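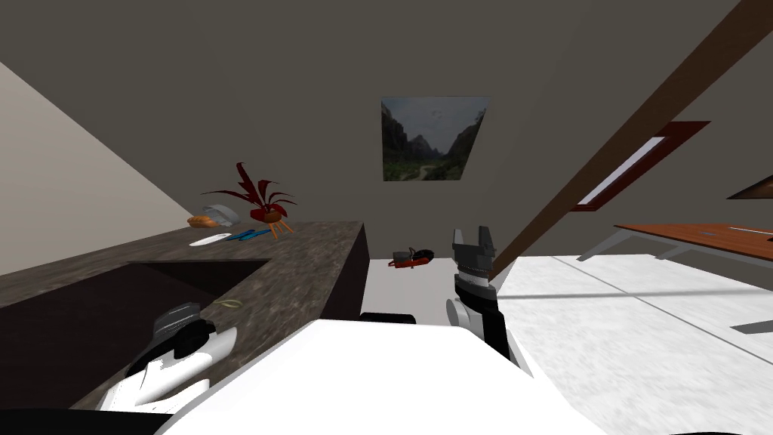 Comparing two-finger gripper models in simulation before purchase

Our department is preparing a recommendation on end effectors for a two-armed robot and wishes to complete the first stage of the comparison in simulation. Two candidates are under consideration: the Kleinschmidt parallel gripper and the Emau adaptive gripper. The test room contains a stone-topped counter on which a loaf of bread, a potted plant and several smaller items have been placed, and the arms are required to work over the counter edge. We have completed 52 grasps with each model. The Kleinschmidt model performs well on the bread but regularly fails on thin items lying flat on the stone. The Emau model shows the opposite pattern. Before we proceed to the remaining trials — 100 per gripper are planned — we should be grateful for advice on whether this difference is likely to reflect the hardware or merely the contact settings.
Posted by Flonimness Test Office, 14 June 2024

Contact settings should be examined first. Suppliers' model files are frequently delivered with different friction values for the finger pads, and a comparison made on that basis has little meaning. Please set both pads to the same value, repeat a short series on the bread and on one flat item, and compare the results with those you already hold. If the pattern persists, the shape of the fingertips is the more probable cause. A wide fingertip cannot easily get beneath an object resting on stone, whatever force is applied.

I would also advise recording the approach angle of the wrist for every attempt. In our own trials in May the failures were attributed to the gripper for some time, although the controller had been stopping the wrist 21 mm too high. The raw logs should be kept until the report has been accepted.
Posted by Skatance Support Desk

Agree with the above regarding friction. Check the time step as well.
Posted by benchuser940

It may be of assistance to add that simulated bread is normally a rigid body. A good result on the loaf therefore says very little about how either gripper would treat a real one, and the report should state this plainly. We would give more weight to the flat items, and would run them with the left and right arms separately, as reach over a counter is seldom equal on both sides.
Posted by Handling Methods Group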